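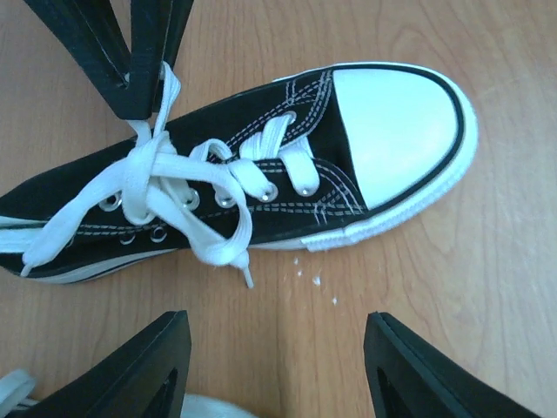
Waltwood Lace is a set of two-arm shoe tying recordings, released with a known fault in the gripper stop path. The fault is described first, as it decides which episodes can be used. On a stop command the arms halt but a gripper may keep closing for a short time, up to its current limit. With a thin strip of lace between the fingers, like the loop drawn up from the knot on the black sneaker, the extra closing is hard to see in the wrist view. It shows in the current log as a step after the stop flag. Anyone replaying these episodes on hardware should read the safety section before powering the arms.

Version
Notes last revised 03/09/2018. This version replaces the June release, which did not carry the stop_fault field.

Contents
300 episodes were recorded. One has a damaged index and is left out, so the release holds 299. Of these, 247 are marked clean. The rest are marked suspect and kept in a separate folder. Each episode has wrist video, fixed camera video, joint positions, gripper current and the stop flag. Gripper current is the raw reading, with no smoothing.

Cause
The Danko controller sends stop to the arm joints and the grippers as separate messages. Under load, the Ranis gripper driver can finish a queued close command before it reads the stop. The queue was meant to be cleared on stop. It was cleared only if the gripper had already reported contact, and a flat lace often gives too little resistance for contact to be reported.

The fault was found when an operator stopped an episode by hand and could not pull the lace free. The arms were still and the status line read "stopped". The gripper was drawing current at its limit. Eight episodes show the same pattern in full. The other suspect episodes have a shorter current step or a gap in the log at the stop, and cannot be cleared.

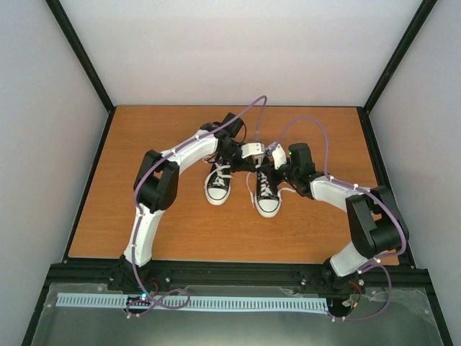
The fault is worse when both grippers work close together. A stop during a handover can leave both sides holding the same lace, and lifting either arm by hand then drags the shoe. No injury was recorded. One lace was torn near its tip and replaced.

Safety
Do not reach between the grippers on the strength of the stop flag alone. Cut gripper power first, then check that the current reading is zero. The stop button on the Senia cell cuts power to the arms and grippers together and is not affected – the fault is in the software stop only.

Fix
The queue is now cleared on every stop, with or without contact. Replays of the eight full cases with the new driver did not repeat the fault. Tests with thicker cord have not been done.

Use
Train on the clean folder. The suspect folder is meant for work on fault detection. Its lace motion after the stop flag should not be treated as intended motion, and its success labels have been removed.

Known gaps
Wrist and fixed camera clocks were set at the start of each session and not corrected later. Small offsets remain. Align on the stop flag, where there is one, or on first gripper motion. Loose lace ends are not labeled. Shoe position was set by eye.

Fields
stop_fault: none, full or unclear
stop_source: operator, software or button
current_left, current_right: gripper current, raw
contact_left, contact_right: contact state as reported by the driver, which is unreliable on lace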